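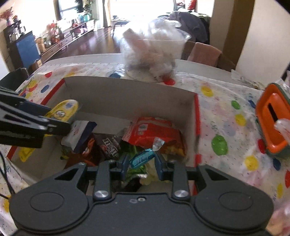

Der Karton mit den Süßigkeiten, die braune Tüte ist M&M's.

Seit Januar schicke ich meinem alten Kollegen Tapio Hyvönen nach Flasimstead jedes Jahr ein Paket mit Sachen zum Naschen. Er schickt mir auch eines zurück, meistens mit Lakritz, die ich nicht so gern mag, aber das sage ich ihm nicht. Die Regel haben wir zusammen gemacht: Das Paket darf bis zu 20 Euro kosten, ohne das Porto.

Beim Packen lege ich zuerst die großen Tüten hinein und dann die kleinen Bonbons in die Lücken. Chips sind schwierig. Sie brauchen viel Platz und wiegen fast nichts, und wenn man drückt, hat man nachher Krümel. Beim letzten Mal habe ich 155 Gramm Chips als Pulver verschickt — Tapio hat sie über die Suppe gestreut.
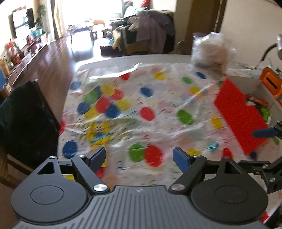
Ich packe immer am großen Tisch, weil ich dort um den Karton herumgehen kann. Die Decke mit den bunten Punkten ist von meiner Schwiegermutter und lässt sich nicht glatt ziehen, ich habe es oft versucht. Das rote Blatt, das schräg am Kasten lehnt, soll am Ende ganz oben liegen, damit er beim Öffnen zuerst etwas Rotes sieht. Die Waage zeigte am Abend 1090 Gramm. Morgen bringe ich alles zur Post, und dann warte ich auf die Lakritz.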